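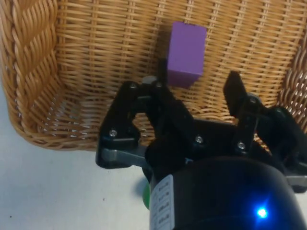 Planen Tidy Cell
Tabletop pick-and-place station for household and light shop-floor tasks

The Planen Tidy Cell is supplied by Monwood to laboratories, training centers and manufacturers that wish to judge for themselves which everyday chores a machine can perform today. The station handles one job class: small loose objects on a table or in an open basket. Blocks, balls, short cylinders and light plastic cups are all within its range.

Buyers should note the present limits. Folding cloth, sorting mixed laundry and handling wet dishes are not supported. Small round parts lying on their side remain among the harder items, as they may roll when a fingertip touches them.

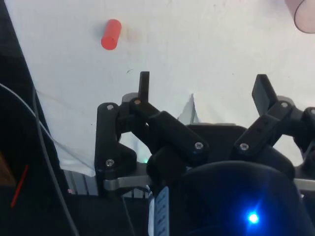 For this reason the standard acceptance test includes pieces both upright and lying down, placed at varying distances from the gripper. The operator may repeat the test at any time from the Kvaran control panel.

Specifications
Fingers: 2
Maximum object weight: 300 g
Objects per hour: up to 114
Warranty: 36 months
Power: standard wall outlet

Customer comments

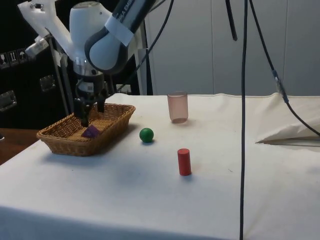
Trestton wrote that the station has earned its place in their packing room, but that a person still clears a table faster, and that they would not yet buy one for a home kitchen.

Monwood shares this assessment and does not offer the Tidy Cell for unsupervised home use. Requests for a demonstration may be sent to the sales office through the contact form.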